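Werkstattbuch, Mai
Textil / Strickware grau, Faltversuche am runden Tisch

Stand von gestern übernommen. Charge 516 (Godik, graues Feinstrick) liegt zugeschnitten vor, Kanten noch nicht versäubert. Ziel für heute: feststellen, wie sich das Material beim Aufnehmen an einem Punkt verhält und ob es sich danach ohne Nachstreichen wieder flach legen lässt. Vergleichsmaterial ist der Rest Jalali, dichter gestrickt, gleiche Farbe bis auf einen leichten Stich ins Blaue.

10 Uhr. Tischplatte mit trockenem Tuch abgewischt. Die Oberfläche ist glatt genug, das Strick zieht keine Fäden. An der Kante zur Fensterseite eine raue Stelle, dort nicht arbeiten, bis sie geschliffen ist. Schleifpapier ist bestellt (Drandevwood, zusammen mit dem Öl).

Zuschnitt flach ausgelegt, fünf Minuten liegen lassen. Randrollen wie erwartet an beiden Längsseiten, an den Querseiten kaum. Gewicht je Stück nicht neu bestimmt, die Waage zeigt seit dem Umzug Unsinn an. Muss kalibriert werden, bevor wir irgendetwas davon in die Tabelle übernehmen.

Aufnahme in der Stückmitte. Das Material zieht sich unter der Fassstelle zu einem schmalen Strang zusammen und dreht sich dabei leicht ein. Die Drehrichtung war in allen Durchgängen gleich, vermutlich Drall im Garn. Beim Jalali-Rest tritt das schwächer auf. Am freien Ende fällt das Godik in lockere, unregelmäßige Falten, eine Vorzugsrichtung konnte ich nicht erkennen.
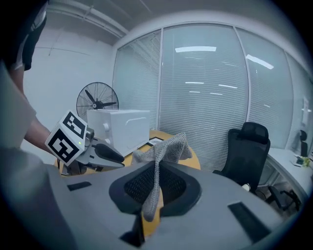 Graues Strick, unten zum Strang gedreht, oben in losen Falten. Runder Holztisch.

Aufnahme an der Ecke. Deutlich weniger Drall, dafür hängt das Stück schief und die gegenüberliegende Ecke schleift über die Platte. Für das Ablegen ist das brauchbar: Schleifecke zuerst aufsetzen, dann langsam absenken und in Längsrichtung wegziehen. Eine Querfalte bleibt fast immer stehen, etwa eine Handbreit vor der Fassstelle. Mit der flachen Hand einmal ausstreichen reicht.

Aufnahme an zwei Ecken der Querseite ist erwartungsgemäß am saubersten. Danach auf die Hälfte gelegt, Kante auf Kante, dann noch einmal. Versatz an der offenen Seite nach dem zweiten Falten knapp ein Finger. Ursache ist das Randrollen, die gerollte Kante täuscht eine kürzere Seite vor. Nach dem Versäubern sollte sich das erledigen – wiederholen, sobald die Overlock wieder läuft.

11 Uhr, Unterbrechung (Lieferung). Danach noch die Jalali-Stücke in gleicher Reihenfolge. Durchweg steifer, faltet sich exakter, behält aber die Knicke. Für den Bezug würde ich trotzdem beim Godik bleiben. Die Knicke sieht man beim Jalali auch nach einer Nacht unter Gewicht noch.

Offen:
– Waage kalibrieren, Prüfgewicht liegt bei Tridar
– Kante Tisch schleifen und ölen
– Restmenge Godik nachmessen. Laut Lieferschein 900 cm, auf der Rolle steht eine andere Zahl, schlecht lesbar
– Randrollen nach Dämpfen prüfen, ein Stück mit und eines ohne
– Drall: ein Stück um 180 Grad gewendet aufnehmen, Drehrichtung notieren

Zuschnitte gefaltet im Regal, zweites Fach, Godik links, Jalali rechts. Bitte nicht stapeln, sonst ist die Messung der Knicke hinfällig.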